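7.4 When a finger stops closing evenly

Sooner or later you will close the Ultirum hand gripper on something soft and feel it pull to one side. The grip feels fine in the first moment, then the object swings out and drops. Please don't squeeze harder! Most of the damaged fingers that come back to us at Gorkum were squeezed hard for a day or two after the first slip, and by then a simple adjustment has become a replacement.

This section takes you through finding the fault and getting back to work. Set aside a quiet half hour for it the first time (you will be much quicker after that).

CAUTION: Keep your free hand away from the ribbed fingers while you test. A finger that is sticking can let go all at once, and it will pinch.

Before you start

Stop the recording and save it. Anything recorded after the first slip should be marked as suspect in your log, even if the grips look good to you.

Finding the fault

1. Hold the gripper level and open it all the way.
2. Close it slowly on nothing at all, and listen. A click partway through the stroke points to the linkage. Go to section 7.6.
3. If there was no click, pick a light object with some give in it. Canvas shoes are very good for this, as the cloth shows you which finger touches first.
4. Come in from the front with the fingers open, and stop short of the object so you can check that you are lined up. 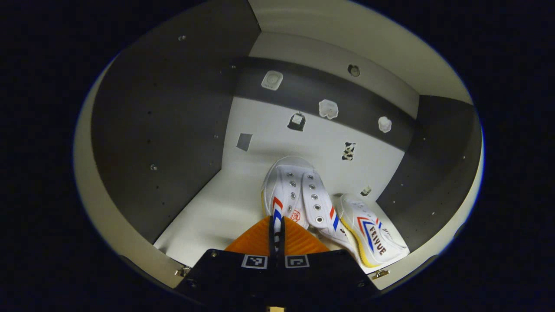

Figure 12. Fingers pointed toward the test shoes, both markers in view.

5. Close until one finger just touches, then stop. If the other finger is still well clear, open up, line up again and repeat. Do this 4 times before you decide anything, as a crooked approach looks just like a bad finger.
6. If the same finger is late every time, move on to the adjustment.

Adjusting the late finger

1. Turn off the recorder and unplug the cable.
2. Loosen the adjuster on the late side by a quarter turn. It is tight from the factory, so be patient with it.
3. Open and close by hand a few times to let the finger settle.
4. Tighten the adjuster and repeat the touch test.

Note: Look for small splits between the ribs while you are in there. A split finger can pass the touch test and still drop things. Replace both fingers together, and in any case after 2000 closes.

If the gripper still pulls to one side after two adjustments, please put it away and write to us with the fault code 57 and your log. Don't lend it to a colleague in the meantime.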